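Porura Hand Kit Set-up Guide
Section 4: Recording your first table-clearing demos

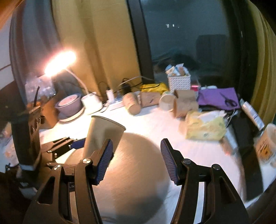
Fig. 4-1. Hand unit over a cluttered table, fingers open, evening lighting.

I'm assuming you've finished Section 3 and the hand unit is talking to the Drastar recorder. If the recorder light is still blinking, go back and fix that first, please! I've lost a whole evening of demos to a blinking light and I'd like you to keep yours.

We're going to pick up paper cups by hand while the unit records, and later the arm will learn to copy us. Cups are a great first object. They're cheap, they're light, and they crush the moment you squeeze too hard, so you get feedback right away.

Before you start

Leave the table messy. I know, it feels wrong, but I tried a bare table for my first 40 demos and the arm got completely lost as soon as I put a bowl next to the cup. A lamp, some bags, chargers, a cloth, whatever lives on your table is fine. Mix up the cups too: some standing, some on their sides.

CAUTION: Keep your own fingers out from between the pads while the unit is powered. They close faster than you'd think.

Recording a demo

1. Hold the unit above the near edge of the table with the fingers wide open. Wait for the beep.

2. Move toward the cup you've picked. Go at the speed you'd use to pass somebody the salt. Fast sweeps smear anything close to the fingers, and Mavunura (the cleanup program) will throw out a demo with too much smear in it.

3. Line up so the cup is between the two blue pads, a little below the rim.

4. Squeeze the trigger until the pads touch the cup on both sides, then a tiny bit more. If the wall buckles, stop, swap the cup and start the demo over.

5. Lift straight up, clear of everything else, and carry the cup to your drop spot.

6. Open the fingers, back away, and hold still until you hear the second beep.

7. Put things back in a different arrangement. I turn my head and shuffle, which my kids find very funny.

Note: If you bump something on the way, keep going and finish the demo, then mark it "touched" on the recorder. Skarphéðinn Grímsdóttir, who wrote most of Mavunura, asked me to beg everyone not to delete these. She uses them.

Note on lamps: A bright bulb pointing toward the camera gives you a flare. A few demos like that are good to have, but don't do all of them that way. I do half with the lamp on and half with just the ceiling light, and I draw the curtains for some if it's dark out, so the window doesn't reflect the room.

CAUTION: Watch for loose cables. A charger cord hooked on a finger can drag the whole power strip along with it. Tuck cords toward the back of the table before each batch.

How many is enough?

My first set that worked on the Isaksson arm had 117 demos in it. At 209 it started handling tipped-over cups pretty well, too. Take breaks, your wrist will thank you, and back up the recorder card before you move on to Section 5.

If you get error 108 while saving, the card is full.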